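Skermont 900 Sofa Bed: Ten Weeks In

Posted 2021-03-15 by Rocío Ayala

My sister-in-law talked me into this one. She bought the Skermont 900 for her place in Denham last fall and kept calling to tell me how well her back felt after a weekend on it, so in January, when our old futon finally gave up (one slat at a time, poor thing), I ordered the same model in the plain gray from Correa.
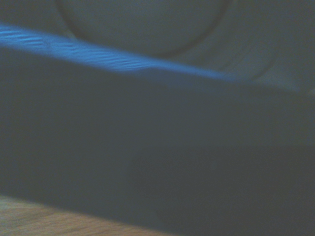

Photo: Rocío Ayala

Delivery was two very patient men and a box that would not go around the landing. We ended up taking the feet off, which I'd suggest you do from the start, and then it slid up the stairs like a loaf of bread. Putting it together took me an evening, with a long break for soup. The instructions are drawings only and step 8 shows the hinge bracket upside down, so trust the holes and leave the picture alone.

As a sofa it's lovely! The seat is firm without being churchy, and deep enough that I can tuck my feet up with a book and the cat. I do wish the arms were a bit wider, as there's nowhere to rest a mug. My mother, who is small, needs a cushion behind her or her feet dangle, and she has mentioned this more than once.

As a bed it's good, and I was ready to be grumpy about it. The back drops flat with one pull of the strap – no wrestling, no pinched fingers – and the join down the middle is hardly there once you've put a topper on.

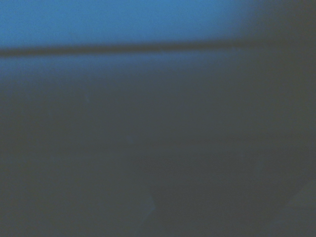

The strap itself is my one real complaint. It's stitched on with what looks like ordinary thread, and mine had started to fray by the end of the first month. I wrote to Correa and they mailed a new one without any fuss, though I had to sew it on myself. The cover comes off for washing, and getting it back on is a job for two people who like each other.

We had my cousin's boys here for 10 nights and it held up fine, crumbs and all. I nearly bought the Flatovstead instead, and it's a handsome thing, but you have to lift the whole seat to open it and my shoulders said no.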